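Taller de escritura breve — Apuntes de la sesión 4: revisar un texto propio

¡Llegamos a la parte que más me gusta! Escribir el borrador tiene su emoción, pero releerlo con calma es donde el texto empieza a sonar a ustedes. Dejen pasar una noche, vuelvan al escritorio y lean en voz alta, de principio a fin, sin corregir nada todavía.

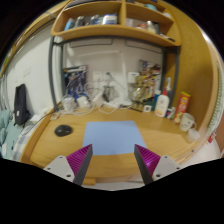

1. Primera pasada: cortar

Busquen los arranques lentos. En casi 60 relatos del curso anterior, la historia empezaba de verdad en el segundo párrafo — prueben a tapar el primero y verán. Después, los adverbios en -mente y los «de repente».

2. Segunda pasada: los verbos

Subrayen «haber», «hacer» y «tener». Muchos se quedan donde están, y está muy bien; otros piden a gritos un verbo con más cuerpo («hizo un ruido» / «crujió»). Si trabajan en pantalla, cambien el tipo de letra antes de releer: se ven cosas nuevas, ¡es increíble!

Para la próxima clase: un relato de 90 líneas reducido a 60. Traigan las dos versiones.

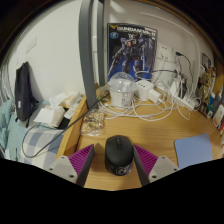 Comentarios

Zulema Insaurralde
Lo de tapar el primer párrafo me funcionó a la primera. ¿Vale también para los diálogos?

Lempi Keskinen
Yo lo hago con los diálogos y suelo perder los saludos, que sobraban.

Taller Clusteo — Contacto — © 2025 — Volver arriba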